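Start Magazin Termine Musik Reise Abo Kontakt

Magazin > Musik > Festivals > Reportage

Drei Tage Ska am Stausee
Jirkinitz im November: kalte Finger, warme Bläser, und ein Campingplatz, der eigentlich schon zu hat

Erst die Brücke, dann der Kiesweg, dann der Bass. In der Reihenfolge. Wer mit dem Shuttle kommt, hört das Festival, bevor er irgendwas davon sieht, weil der Wald bis ans Ufer reicht und die Bühne in der Senke dahinter liegt. Halb vier am Nachmittag, es wird schon grau. Vor mir eine Frau mit Posaunenkoffer, hinter mir zwei Jungs, die sich eine Thermoskanne teilen. Keiner redet. Alle wippen.

Jirkinitz also. Ein Stausee, ein Ausflugslokal, ein Bootsverleih mit abgedeckten Tretbooten. Im Sommer Familien, im November normalerweise Angler. Und einmal im Jahr 1000 Leute in karierten Schals, die zu Offbeats im Matsch stehen. Mehr Karten gibt es nicht. Waren auch dieses Jahr wieder weg, ehe das Programm draußen war.

Warum November? Die Frage stellt jeder, der zum ersten Mal hier ist. Marloes Verstraete hat sie schon so oft gehört, dass sie beim Antworten weiter Kabel aufrollt. "Im Juli spielen alle Bands irgendwo. Im November sitzen sie zu Hause und langweilen sich." Fertig. Nächstes Kabel. Sie macht das Programm, seit der ersten Ausgabe, und sie macht auch die Anreise der Bands, die Zimmerliste und, wenn es sein muss, den Abwasch. Kommt aus der Nähe von Gent, hängengeblieben wegen einer Tournee, die hier in der Gegend auseinanderfiel. Mehr will sie dazu nicht erzählen. Später vielleicht. Später dann auch nicht.

Der erste Abend

Eröffnung um sechs, im großen Zelt. Das Zelt ist neu, das alte hat den letzten Winter nicht überlebt. Heizstrahler an den Seiten, in der Mitte keine, da heizt das Publikum. Funktioniert ab dem dritten Lied. Bis dahin Mützen, Handschuhe, Atemwolken über der ersten Reihe.

Den Anfang machen Altton, sechs Leute aus der Region, die Rocksteady auf Deutsch singen. Klingt nach einer schlechten Idee. Ist es bei den ersten zwei Stücken auch ein bisschen, dann kommt ein langsames Ding über eine Nachtschicht in der Brotfabrik, und das Zelt wird still. Die Orgel leiert. Der Sänger hält das Mikro wie einen Telefonhörer und schaut die ganze Zeit auf seine Schuhe. Großer Applaus, kleine Verbeugung, ab.

Danach Umbau. Lang. Zu lang, findet der Mann neben mir, der das hier zum fünften Mal macht und eine Sitzunterlage aus Schaumstoff dabei hat. Er hat recht, vierzig Minuten sind bei der Temperatur eine Ansage. Draußen am Feuer stehen sie in drei Reihen. Glühmost, Linsensuppe, Waffeln. Die Suppe ist gut, die Waffeln sind grandios, der Most ist vor allem heiß.

Dann Van der Linden. Kein Mensch, eine Band, neun Köpfe, vier davon mit Blech. Der Name kommt von der Straße, in der ihr erster Proberaum lag, sagt das Programmheft. Ska, wie er sein muss: schnell, trocken, kein Gramm zu viel. Das Saxofon fällt in der zweiten Nummer kurz aus, Klappe klemmt wegen der Kälte, die Posaune übernimmt die Melodie, als wäre es so geprobt. Hinten rutschen die ersten aus. Der Boden ist mit Holzplatten ausgelegt, aber nur bis zum Mischpult, dahinter ist Wiese. War Wiese.

Zwischen elf und eins dann Soundsystem. Ich bin um zwölf raus. Zu müde, nasse Socken.

Schwimmen, ja wirklich

Zweiter Tag, acht Uhr früh. Am Steg stehen 49 Leute in Bademänteln. Das gehört dazu, steht sogar im Programm, "Anbaden" heißt es, obwohl es ja eher das Gegenteil ist. Eine Trompeterin von Van der Linden spielt vom Bootshausdach eine Art Fanfare, dann gehen sie rein. Manche bis zum Knie, manche ganz. Eine ältere Dame schwimmt zur Boje und zurück und fragt, wo es Kaffee gibt. Ich war bis zur Wade drin. Zählt laut Aushang am Bootshaus nicht.

Um zehn die Wanderung. Rund um den See, knapp drei Stunden, mit zwei Stationen, an denen gespielt wird. An der Staumauer ein Duo mit Melodica und Akustikgitarre, alte Lovers-Rock-Nummern, der Wind nimmt die Hälfte mit. Am Forsthaus dann ein Chor. Ein richtiger, Männer und Frauen aus dem Dorf, die sich für das Wochenende drei Reggae-Klassiker draufgeschafft haben. Vierstimmig. Mit Notenmappen. Man kann das belächeln, man kann aber auch dastehen und merken, dass man Gänsehaut hat. Bei mir war es Letzteres, und nicht wegen der drei Grad.

Der Weg ist gut ausgeschildert und schlecht zu gehen. Feste Schuhe! Auf der Nordseite liegt Laub über Wurzeln, da hat es auch dieses Mal zwei hingelegt, nichts Schlimmes. Wer abkürzen will, nimmt hinter der Mauer den Forstweg links und ist nach einer halben Stunde am Lokal.

Das Lokal. Muss man auch was zu sagen. Dunkle Balken, Resopaltische, eine Karte mit vier Gerichten. Forelle, Schnitzel, Gulasch, Käsespätzle. Mittags gibt es keinen freien Stuhl, um halb drei geht es. Die Wirtin hat für das Wochenende die Schlagerkassetten weggeräumt und einen Stapel Singles neben die Theke gestellt, wer will, darf auflegen. Ein Mann in Wathose legt auf. Ziemlich gut sogar.

Der lange Abend

Alle warten auf Nakano. Das Trio spielt selten, und wenn, dann nicht in Zelten. Dub mit Live-Schlagzeug, Bass und einem Tisch voller Echogeräte, alles sehr langsam und sehr laut. Ich stand vorne links, Fehler, da stehen die Subwoofer. Der Reißverschluss an meiner Jacke hat mitgesummt.

Achtzig Minuten ohne Pause. Kein Wort ans Publikum, keine Ansage, kein Songtitel. Einmal bricht der Beat komplett weg, bleibt nur noch ein Hall, der durch das Zelt kreist, und irgendwo lacht ein Kind mit riesigen Ohrenschützern. Dann der Bass wieder. Die Leute schreien auf wie bei einem Tor. Das war der beste Moment vom ganzen Wochenende, und ich kann ihn nicht besser erklären.

Beim Rausgehen ein Gespräch aufgeschnappt. "Und?" - "Zu kurz." - "Hm." - "Waffel?" So ist das hier.

Nachts um zwei noch Session im Bootshaus. Wer ein Instrument hat, darf rein, wer keins hat, muss an der Tür eins basteln. Ich hatte zwei Löffel. Die Frau mit dem Posaunenkoffer vom Shuttle war auch da, spielt sonst in einem Musikverein, hat sich neben den Organisten von Altton gestellt und eine Stunde lang nicht mehr aufgehört. Ob das geübt war oder einfach lief, keine Ahnung. Sah glücklich aus, etwas rot im Gesicht.

Was es kostet, was es bringt

Das Wochenendticket liegt bei 49 Euro, Wanderung und Steg inklusive, Camping extra. Reich wird damit keiner. Verstraete rechnet es mir am letzten Vormittag auf einem Bierdeckel vor, Zelt, Technik, Gagen, Strom, Versicherung, und dreht den Deckel dann um, weil vorne kein Platz mehr ist. Unterm Strich blieben im letzten Jahr 728 Euro übrig. "Davon haben wir Socken gekauft." Sie meint das ernst, für die Crew, dicke.

Größer werden? Angebote gab es. Eine Agentur wollte das Ganze in den September ziehen und auf die große Wiese am Südufer, mit zweiter Bühne. Abgelehnt. Die Gemeinde wär sogar dafür gewesen. Aber dann hätte der Shuttle nicht mehr gereicht, die Wirtin hätte eine Großküche gebraucht, und das Anbaden - na ja. Im September kann jeder.
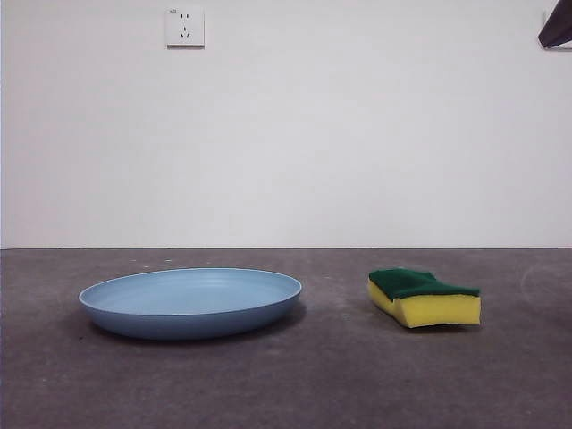
Praktisches für nächstes Jahr

Anreise: Mit der Regionalbahn bis zur Endstation, von dort fährt der Shuttle stündlich, der letzte um 22 Uhr. Parkplätze gibt es, aber wenige, und die Wiese schluckt Autos.

Schlafen: Im Ort 800 Betten, wenn man die Nachbardörfer mitzählt, und die sind früh weg. Campen geht, die Duschen laufen auch im November, warm ist relativ. Isomatte doppelt nehmen. Ich hatte eine Pension mit Blick auf die Sparkasse, sauber, ruhig, Frühstück ab sieben.

Mitnehmen: Stirnlampe, zweites Paar Schuhe, Badesachen (doch!), Ohrstöpsel. Becher gibt es gegen Pfand, eigene sind erlaubt.

Kinder: bis zwölf frei. Am zweiten Nachmittag Trommelwerkstatt im Lokal, Anmeldung am Infozelt, die Plätze sind schnell voll.

Essen: Suppe, Waffeln, Fladenbrot, alles am Feuer. Am letzten Tag war mittags die Suppe aus. Kartenzahlung nur an der Hauptkasse, also Bargeld.

Karten: Der Vorverkauf startet im Frühjahr, pro Person höchstens vier. Wer leer ausgeht, kann es mit der Tauschbörse am Infozelt versuchen, da hingen auch am zweiten Tag noch Zettel.

Letzter Vormittag übrigens: Matinee im Zelt, noch mal Altton, diesmal ohne Verstärker. Das Lied über die Brotfabrik zweimal. Um eins fuhr mein Bus.

Kommentare (4)

skafrieda
War auch da!! Nakano war der Wahnsinn, mir hat noch im Zug alles gebrummt. Aber der Umbau am ersten Abend, echt, da muss was passieren.

Holger_M
Schöner Text. Kleine Korrektur: der Forstweg hinter der Mauer geht rechts ab, links kommt man zum Klärwerk. Selbst getestet.

bootshausbande
Die Löffel liegen noch bei uns, kannst du nächstes Jahr abholen.

Tine
Gibt es vom Chor irgendwo eine Aufnahme? Meine Mutter singt im Alt mit und ich hab's verpasst, weil ich in der Waffelschlange stand.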